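Notes on collecting grasp demonstrations, part 2

2018-05-10

The set now stands at 709 demonstrations, all recorded by hand with the Witunska gripper. Each one is a single grasp: approach, close, lift, put down. I have stopped recording long sequences. They took a lot of trimming, and the policy learned very little from the walking about in between.

The first batch was recorded on a clear table with good, even light. A model trained on it did well on that table and badly everywhere else. For the second batch I moved to the floor and left things as they fell. Packets lean on boxes, bags lie under other bags, and the window is allowed to burn out part of the view. Soft packaging is the part I care about most. A snack bag has no fixed shape, and the pads need to arrive at a sensible angle before the jaws close.
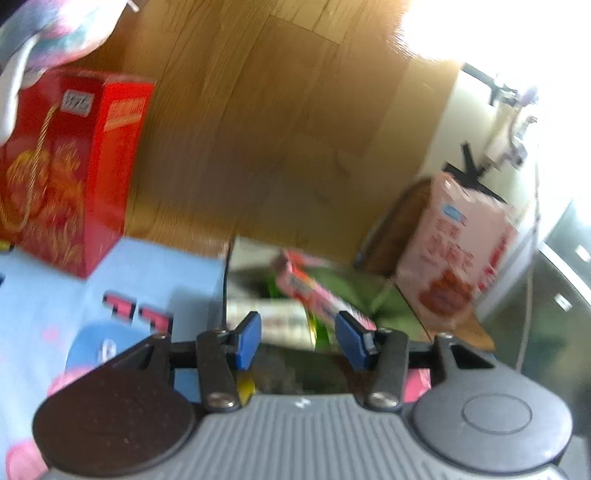 Dolores Quintanilla wrote in after part 1 to say that I should throw out every blurred recording before training, as her own results on Nasura improved once she did. I tried it. Dropping all blurred recordings removed most of the fast approaches, and the model became slow and hesitant near the object. I now drop a recording only if the blur lasts through the moment of closing. Blur on the way in stays.

Other settings, for anyone repeating this:

Jaws fully open at the start of every recording. Mixed starting widths confused the width output, and I have not found a fix.

Failed grasps are kept, but labelled and stored apart. Sarkarley reads the label from the folder name, so a misplaced file is silently treated as a success. I lost an evening to that.

The floor is rearranged after every 7 recordings. Fewer than that wastes time, and with more the model starts to remember where things are.

Dorin Onu is rewriting the export step so that it no longer goes through Amini, which rounds the timestamps. Until that is done, the width readings trail the video slightly and I correct the offset by hand for each session.

Next I will retrain with the table batch left out entirely and compare the two on rigid boxes.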